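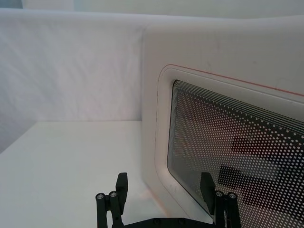
White countertop microwave, door and window

Countertop microwave, Midea, white
Listed by Serura Kitchen Equipment, Hallano warehouse
Stock number 137

A plain countertop microwave with rounded corners and a matte casing. The door opens from the front, and the window has the usual dotted mesh behind it. A thin red line follows the top of the door. Apart from that there is no trim to speak of.

The door is on the left and the controls are on the right, in a single upright strip with the display at the top. Labels are in Chinese. The row under the display is for quick times — 10 seconds, 1 minute and 5 minutes. Under that come the larger buttons, starting with microwave power and smart defrost, which share one button area with a line between them.

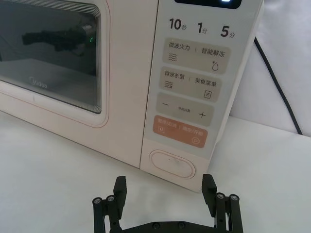 Door and control panel, quick times under the display

An English card for the panel is included. It was written by our Akden shop and covers every button.

Condition: used, checked in August
Guarantee: 2 months, parts and labor
Number in stock: 2
Price: $51 each
Delivery: pickup at Hallano, or by van on the Després route

Please measure your counter before ordering and leave space behind and above the casing for air. Wipe the outside with a soft damp cloth. Scouring pads will mark the finish. Do not run the oven empty, and keep foil and metal-rimmed dishes out of it.

Returns are accepted at either shop with the receipt — bring the English card back too.

Page updated September 11, 2026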